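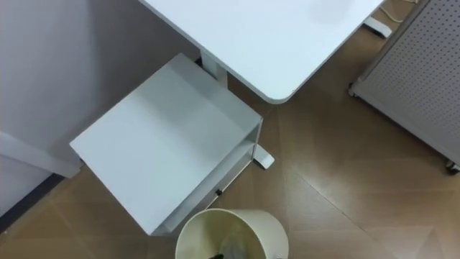

Toldale Story Quarterly
Progress report to the Fesby Fund, November 1, 2019

We are so happy with how the second half of the year is going! The fall issue went online on schedule and has been read by 2,276 people so far, against 1,169 for the whole run of the summer issue. Much of that comes from the short fiction section, which your grant let us double in length – and we could finally pay every writer in it.

Submissions are up too. Our Ultusden readings brought in a lot of first-time poets, and several of them are in the fall issue.
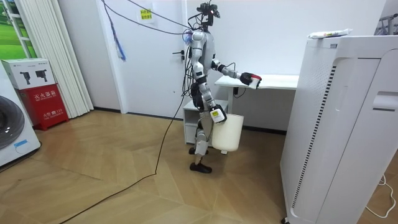

Humanoid robot with a white bucket, beside a white desk.

The translation pages are behind. We had planned them for fall, but the Chuang poems needed another round with the translator and will now run in February. The money set aside for them is unspent and stays on that line.

Still to do before the winter issue: proofread the long story, settle the cover, and open the flash contest (limit 2,000 words, up from last year). We can't wait to read the entries.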